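I have given up on the junk drawer. More precisely, I've given up on the idea that a household has a junk drawer, singular, when ours has seven, plus an ice cream tub on top of the fridge that my partner calls "the annex".

It started with a move. We packed the old place in Uddin in a hurry, and anything without an obvious category went into a box marked MISC. More than 10 boxes ended up marked MISC. One of them was labelled MISC (IMPORTANT), and it held takeaway menus and a single cricket pad.

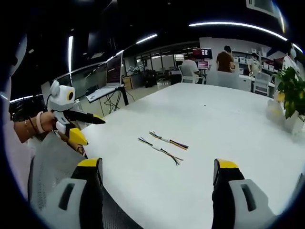 My neighbour Shiuli Bhattacharjee has a system. Everything she owns gets a year. If it hasn't been touched by the following July, out it goes, no appeals. She got rid of a fondue set this way and has mentioned it to me at least three times since, with a sort of glow. I don't own a fondue set, but I came away feeling I'd been hoarding one.

So I tried it. I put a dated sticker on each thing in the first drawer, and the stickers promptly became the most used item in the drawer. The allen keys came from furniture we left on the nature strip two houses ago. I kept the allen keys. 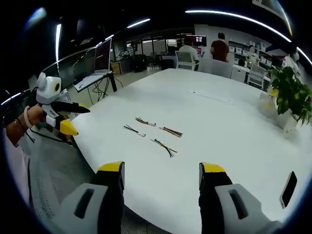
*Bracelet on, yellow fingertip angled at the table.*

Then there's the paid route. I looked at the Sunenis drawer organiser, a set of little trays that slot into each other, for $199. For that money I expect the trays to sort the batteries themselves. I bought an ice cream tub instead, and it came with ice cream in it.

Keys are the real trouble. I've got a ring of them that open nothing I can identify, and every time I go to bin it I picture a shed somewhere, locked forever, full of something wonderful. A bike lock key I can be brave about. Anything brass and I go to water. 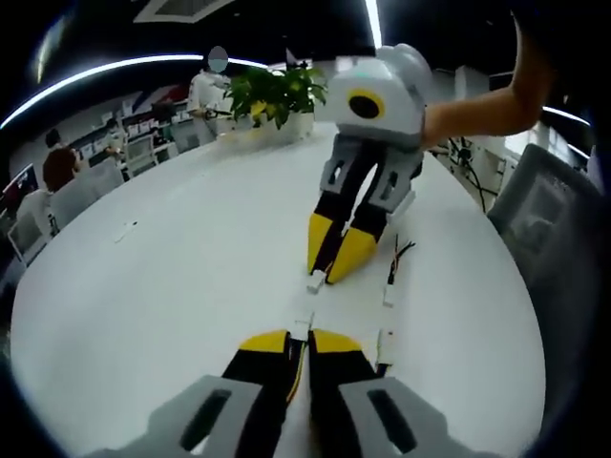

*Red, yellow and black wires, and a small white block under the upright one.*

My aunt, Alžběta Ondrejka, takes the opposite line to Shiuli and keeps the lot in labelled jars along the laundry shelf. The jar nearest the door says STRING, TOO SHORT. I asked her what it was for and she said, quite patiently, short jobs.
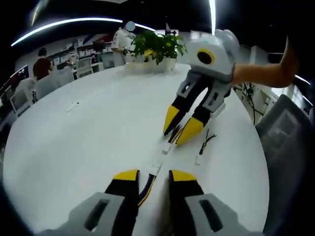 I've landed somewhere between the two of them, so the drawers are exactly as they were but I now feel guilty in both directions. The annex is full. We've had a yarn about getting a second tub, and I've volunteered to empty one, probably hokey pokey.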